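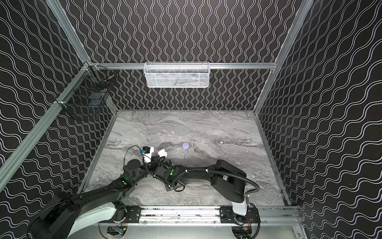

## 3. Setup and care of the cell

Both arms are bolted to the front rail, and the two baskets hang on the frame — the white one at the back, the black one in the left corner. Before each session Catarina Correia checks the base bolts, and I check the cables at the wrists.

In September the right arm lost its zero position after 70 runs. We found two loose screws in the shoulder, tightened them and repeated the calibration. It took us 30 minutes. Now we write every calibration in the log, with the run number. The last entry is run 1161.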